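El taller de restauración de muebles de Cáceres reabre sus puertas

25/8/18

Quienes pasaban estos meses por delante de Mesomance y se encontraban la persiana echada pueden respirar tranquilos: el taller de restauración de muebles vuelve a abrir, y lo hace con ganas, con local renovado y con una lista de espera que ya quisieran para sí otros negocios del barrio. El espacio llevaba cerrado desde abril por las obras de la instalación eléctrica, que se alargaron bastante más de lo previsto.

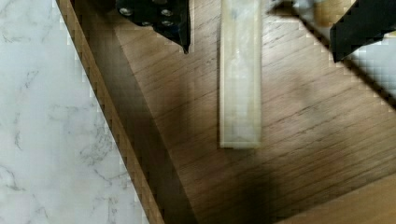
Gönül Coşkun, que fundó el taller y sigue al frente de los cursos, recibió a los vecinos con café y unas perrunillas que duraron muy poco. «Me paraban por la calle para preguntarme qué iba a ser de sus sillas, y yo les decía que las sillas estaban mejor que yo», contaba entre risas. La reforma ha costado 3.187 euros, de los cuales 2.624 salieron de las aportaciones de alumnos y antiguos alumnos (algunos, por cierto, viven ya fuera y mandaron su parte igualmente, con notas muy cariñosas). El resto lo ha puesto el propio taller.

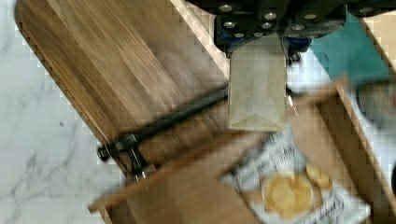

Los cursos de otoño serán 2: uno de iniciación, pensado para quien no ha cogido una lija en su vida, y otro dedicado a las sillas de enea, que era el que más se echaba de menos. La matrícula de cada uno cuesta 219 euros, con los materiales incluidos, y quienes se quedaron a medias en primavera podrán terminar sin pagar nada más. Cada alumno puede llevar su propio mueble, siempre que quepa por la puerta, que sigue siendo igual de estrecha que antes.

Las inscripciones se hacen en el mismo local, por las tardes. Coşkun recomienda no dejarlo para el último momento y pide a los dueños de los muebles que se quedaron en depósito que pasen a recogerlos cuando puedan.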